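4.3 Loading the cabinet task and tuning contact

Applies to Guvine Planner with the Kettunen simulation back end. Complete section 4.2 (arm model and joint limits) first.

The cabinet task exercises motion planning and contact handling together. The arm approaches a free-standing cabinet with drawers on the tabletop. The cabinet is a dynamic body and is not fixed to the table, so any excess force at the gripper moves it.

1. Start the simulator, then the planner. If the planner starts first, it waits 38 seconds for the state topic and exits.

2. Open Tasks > Load and select cabinet_table. The table, the cabinet and the small tabletop objects are loaded as separate bodies.

3. Set Physics rate to 1000 Hz and Planner rate to 300 Hz. Do not set the planner rate above the physics rate.

4. Set the random seed to 919 if you want to compare your run with the reference log supplied by Ballden. Any other seed gives different starting poses for the small objects.

5. In the Collision panel, set the cabinet to Monitor. In this mode the planner allows contact between the gripper and the cabinet and writes each contact to the log.

CAUTION: Monitor mode does not limit force. Do not export a trajectory planned in this mode to a physical arm.

6. Press Run, then Pause when the first contact is logged. Check the pose of the cabinet in the 3D view. 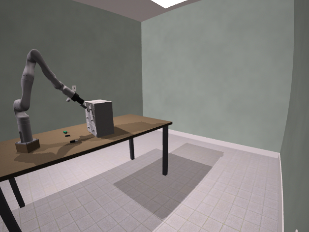 7. Compare the cabinet pose with its start pose in the Bodies table. A tilt such as the one in the view above step 7 is easy to miss from directly overhead – use an oblique camera.

8. If the cabinet has tilted, lower Contact stiffness by one level and press Reset. Reset restores all bodies but keeps your panel settings.

9. Repeat steps 6 to 8 until the roll and pitch values in the Bodies table stay within the task tolerance.

10. Set the cabinet back to Avoid and save the task under a new name. The file cabinet_table is overwritten by updates.

Note: Shadows in the 3D view are drawn by the renderer only. They have no effect on planning, but they do appear in the output of the simulated camera. If the Kasumberg segmentation module labels a shadow as an obstacle, turn off Cast shadows under View and run perception again.

Note: Contact entries are written in the world frame. Versions before the October release used the base frame of the arm, and old logs must be converted with the log tool (section 7.1).

Section revised February 16, 2020, Matvii Kovalchuk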